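4. Automation of the sample handling at Kerier: what changes for the people

Our group made this project at Kerier, a company in Clesley which does measuring and handling work for other firms. We visited the workplace in August and we wrote the report after two talks with the staff. The question was simple: when a part of the handling goes to machines, what work stays for the people?

Before, one person moved all the parts by hand between the trays and the scale, 485 parts in a shift. Now the motion for each new part is first shown with a hand-held gripper, and later the robot arm of the Gape line must repeat it.

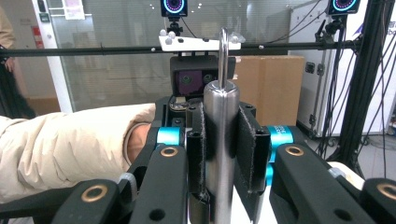

Fig. 2. Hand-held gripper holding a polished metal cylinder. Motion-capture cameras in the background.

The showing of the motion is also work. One new part needs 48 repetitions, and the staff told us that their attention becomes tired earlier than their hands. On the other hand, they lift less, and they learned to judge if a grip is good or bad. Two workers said they would like this task to be written in their job description, with the training from Ferberg paid as working time.

We think this wish is correct. The company did not decide yet, and in our plan of 4 visits the last one is still open.

Report delivered 5/12/19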